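Reviews > Workshop & Lab > Hand-held grippers

Nolte hand-held gripper pair: a long spell of collecting, and what I think of it 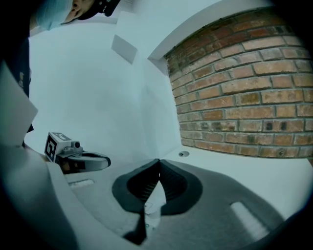
What I bought it for

I teach robots small household jobs for a living, or more exactly I make the examples they learn from. The robot end of it happens in another building. My end is me, a pair of grippers, a camera on each one and a very long list of things to pick up and put down again. For years I did this by dragging a real arm about with a controller, and I was slow and cross and my demonstrations looked like a crane having a bad day. So when Ilse Tiedemann over at Brornelton told me her lot had moved to the Nolte pair and were getting through a week's work by lunchtime, I put the order in before she'd finished her tea.

You get two grippers, left and right, with soft black fingers and a grey plastic body, plus the cameras, chargers, a sheet of spare marker stickers and a carry case that doesn't quite shut if you leave the wrist straps on. Mine came from Dillier and took ages to turn up, but that's not the gripper's fault.

Setting up

Easier than I'd feared, with one nasty patch in the middle. The cameras clip in with a good solid click and paired first time. The calibration is where I lost most of an afternoon. You have to wave each gripper slowly past a printed board and the software wants it slower than any normal person would ever move, and if you hurry it just goes back to the start without telling you why. (Turn the progress sounds on! They're off by default and hidden three menus down.) Once I'd got the knack it took 4 minutes a hand, and I've only had to redo it after knocks.

The mapping works best in a room with something to look at. I started off at a desk facing a blank white wall and the tracking wandered all over the place, so I moved to a spot with a stretch of exposed brick behind the worktop and it settled down straight away. Worth thinking about before you pick your corner.

In the hand

Lovely, for the first hour. The trigger is light and the fingers close evenly, and because they're soft and cupped with fine ridges on the inside they'll hold a grape or a screwdriver without you having to think very hard about it. I did a whole batch of 86 takes moving teaspoons from a mug to a tray and dropped one spoon, which was a better score than I'd manage with my own fingers on a Friday-ish sort of afternoon.

After the first hour you start to feel the weight. It's all out in front, past your knuckles, and my right wrist was grumbling by mid-morning. I now do shorter blocks and swap to paperwork in between. Ilse's people rest their elbows on a foam pad, and I've pinched that idea too. Small hands will struggle with the trigger reach as well — mine are middling and I'm at the end of the adjustment.

Working with both at once takes practice. The bodies are bulky and the fingers are a fair way out from where your hand is, so for the first few days I kept clonking one into the other whenever I brought them in close. The square markers do stick up a bit. I've scuffed two of them and swapped them for spares, so keep that sheet somewhere safe.

What the footage is like

The lens is properly wide. You see your fingers, the other gripper coming in, the work surface, a good bit of the room and quite often your own chin. For learning that's mostly a good thing, as the model gets plenty of context, but it does mean straight lines go bendy and the corners go black, and anything small and far off is mush. Colours are a touch cool under our lights. I've stopped fussing over that.

My complaint is about the software more than the camera. At the end of a session I had 555 takes to go through, and the review screen loads them one at a time with no way to jump to the ones it has already flagged as dodgy. It knows which they are! It prints a little warning next to each! You still have to scroll. I ended up keeping 203 from that lot, partly because I'd been sloppy about going back to the start position, and I'd have liked to find that out before lunch and not at the end of the day. There's a setting for a beep when a take loses tracking and I'd switch that on too.

Compared with the Nultthorpe

I had a Nultthorpe single-hander on loan in September so I can compare a bit. It's lighter and the trigger is nicer, and if you only ever do one-handed jobs I'd probably send you that way. The fingers are stiffer, though, and I couldn't get it to pick up cloth at all without pinching the table as well. The battery was also flat by early afternoon every single day, where the Nolte pair gets me to home time with a bit left over.

Would I buy it again

Yes, and I'd order spare fingers at the same time, as the edges do get shiny with use and start to slip on glass. Anyone doing two-handed tasks like folding, opening jars or passing things across will get on well with these once the wrists have toughened up. Four stars from me. I'd give it the fifth if they fixed the review screen, and I've written to tell them so, twice.

Contact us | Copyright, all reviews remain with their authors | Back to top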